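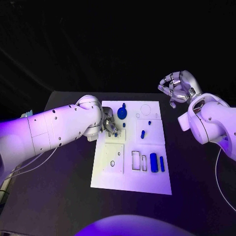
Hard water and the small boiler

Sylvie Turcotte has serviced hot water equipment in Bretport for most of her working life, first for Evangelista and now on her own account. Her view of the town supply is short. "It's hard, and it varies. The east side gets the Clillow wells, the west side gets the reservoir, and the valves between them move with demand."

The last reading she took from a kitchen tap on the east side was 203 parts per million as calcium carbonate. She treats anything over 200 as a reason to descale every year. Reservoir water, in her records, has come in as low as 70.

Scale forms when dissolved calcium bicarbonate is heated and drops out as carbonate. It settles first where the metal is hottest, so in a combination boiler the plate heat exchanger suffers before the pipes do. "The customer reports that the shower goes hot and cold," Turcotte said. "The burner is cutting out on its limit sensor. People replace the sensor. The new one reads the same, as it should."

Her test takes a few minutes. She measures incoming temperature, outgoing temperature and flow at a fixed tap setting, then compares the heat delivered with the rated output. A large shortfall with a clean inlet filter points to the exchanger.
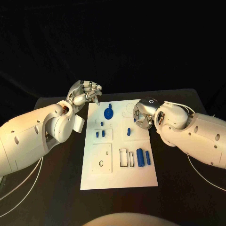 For cleaning she circulates a mild acid solution through the domestic side with a small pump, reversing the flow halfway. She does not publish a standard time. "You stop when the fizzing stops and the acid still tests as acid. If it's spent, you haven't finished, you've run out."

She was less willing to recommend softeners across the board. A salt unit such as the Zereck 521, which she installs, removes hardness but needs a drain, a bypass and an owner who fills it. She leaves the kitchen cold tap unsoftened. On magnetic clamps she said only that she has removed several and never been asked to put one back.

Asked about setpoints, she said many combination boilers arrive with the tap temperature set higher than anyone uses, and the owner then mixes it down with cold. Lowering it slows scaling. Stored hot water is a separate case, and she would not turn a cylinder down to save on descaling. "That's a bacteria question. Keep the tank hot and put a mixing valve after it."

Her bookings fill up by December, when the incoming water is coldest and weak exchangers show themselves. She prefers to do the east side in summer.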